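Monday, late

Swapped the Droltard fingers back onto the arm this morning and ran the snack table again with the wrist camera. Same layout as last week so the numbers can be compared. The Wieser pair did better on boxes, but I want a full day on each before I write anything up.

First run stopped at 7:40 with a controller fault. Restarted, lost the log, started over. Grip force set to 40 percent. At 2000 the controller stays quiet, and at 2316 it starts to buzz, so I left it at 2000.

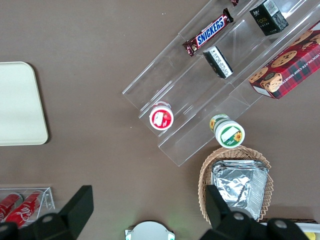

The acrylic stand is still the hard part. The clear edges confuse the depth reading and the arm comes in too low. Candy bars are fine once the wrist is turned to match the shelf. The round containers roll if one finger touches first. Cans I'm leaving for tomorrow.

Got to try 1058 before lunch and quit there. Need longer screws for the Wieser set, and have to raise the Idasen desk a little so my back stops hurting.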